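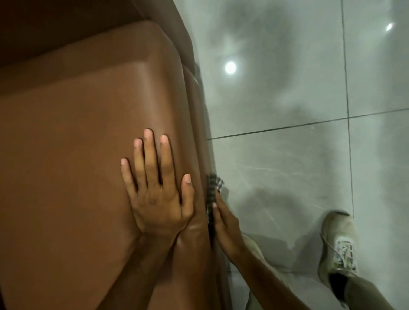 Brushing along the edge of a brown leather seat.

Pretwood Reading Notes

Short reviews of books on economics and public policy, stored as plain text. Most cover labor markets, household services and small trade.

Contents
reviews/ – 50 reviews, one per file
books.csv – title, publisher, subject, page count
subjects.txt – the subject list, taken over from the Unach catalog

Each review is 2 to 5 paragraphs long. Files from the Mousavi set have no page counts yet. Prukaletti titles are listed under their English names where a translation exists.

Known problems
Two reviews cover the same book in different editions. Accented letters are broken in almost 50 rows of books.csv – a fix is planned for May.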